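Practice Notes: Housekeeping Rules for Two-Arm Garment Cells

Revision 7 of the Cilthorpe cell practice sheet takes effect in September. It replaces the old two-page checklist and applies to every bench cell at the Dorska and Prumau sites that runs two arms on soft goods. The parts that differ from the previous revision are set out in this item. Anything not mentioned carries over unchanged.

Scope

The sheet covers enclosed cells with two arms mounted on a shared front frame, handling clothing, towels, and similar items. Single-arm cells and the conveyor line at Dorska stay under their own documents. If a cell is converted from one arm to two, the full sheet applies from the first powered run.

Shared reach

Most of the stoppages logged under revision 6 came from the zone both grippers can enter. The old sheet said to "avoid conflict" there and left the rest to the operator. Revision 7 sets three states for the shared zone: closed, one arm, and both arms. Both arms may be in the zone together only during a hold or a fold, and only at reduced speed. For all other motions the zone belongs to one arm until that arm has cleared it. The state has to be written into the task file. A verbal agreement between operators does not satisfy the rule.

The speed limit for the two-arm state is set at 30 percent of the cell's rated joint speed. Sites may set it lower. They may not set it higher without a signed deviation, and the deviation lapses when the task file changes.

Cable routing

Cables on the upper links must be clipped, with the clips checked by hand at the start of each shift. Wrist cables need enough slack for full rotation but must not be able to reach the floor of the cell in any pose used by the task. The test is simple: jog the wrist to both limits with the arm at its lowest working height and look at the loop. If it touches cloth or floor, shorten it and repeat.

Loose wiring at the front of a cell was treated as cosmetic in revision 6. It is now a logged finding. Wires near a base should be bundled and either tied down or returned to the duct before the next session. An open finding does not stop work by itself, but two open findings on the same cell do.

Covers and duct lids follow the same logic. A cover that has been lifted for access goes back on or comes out of the cell entirely.

Garment placement

Start positions are to be recorded by garment type. For trousers the sheet asks for the orientation of the waistband, the number of folds already in the item, and whether the hem is inside or outside the reach of the nearer gripper. Dark fabric on a light floor is preferred for setup checks. Patterned fabric on a patterned floor is not permitted for acceptance runs.

The wording on creases has been relaxed. Revision 6 required the item to be smoothed flat before every cycle, and Aubert's review of the logs found that operators were spending more time smoothing than running. Light creasing is now accepted as long as the outline of the garment is readable from the overhead view. Doubled-under edges still have to be corrected or noted.

Baskets and holders

Source and output baskets stay outside the shared zone. Cloth hanging over a rim is acceptable if neither arm passes over that side of the basket during the task. If one does, tuck the cloth in. Trays and holders on the rails must be fixed at both ends or at their rated attachment points, and empty ones may remain in place if the task file lists them as obstacles. We had 64 obstacle entries missing across the two sites when the files were checked against the cells - mostly holders that had been added after the file was written.

Walls and background

Printed wall coverings are allowed. They have to be listed by pattern name in the cell record, and a change of pattern counts as a change of cell configuration. That means a new baseline run before any results are compared with earlier ones. Glossy sheeting over the frame is a separate matter. Reflections from it can move during a session, so it should be pulled tight or removed where it faces a lamp.

Records

Each cycle is logged with the task file version, the zone state at each handover, and any manual stop. The trial period under the draft produced 3,232 cycle records, and the main complaint was the time needed to fill in the stop reason. The list of reasons has been cut to 7. "Other" remains on it but requires a line of text.

Open points

Gripper finger wear is not covered. The group at Prumau wants a fixed replacement interval, while Dorska prefers inspection against a gauge. Both methods will run side by side until there is enough data to choose. Sites should keep worn fingers, bagged and labeled with the cell number, until the wear clause is settled.

Comments on revision 7 go to the practice desk in writing, with the clause number in the subject line. Site copies of the old checklist should be withdrawn once the new sheet is posted at the cell.

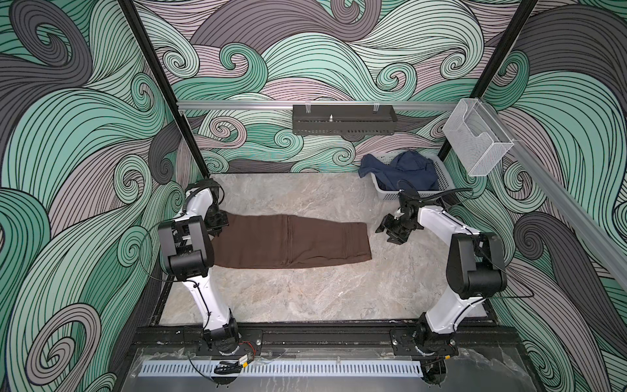
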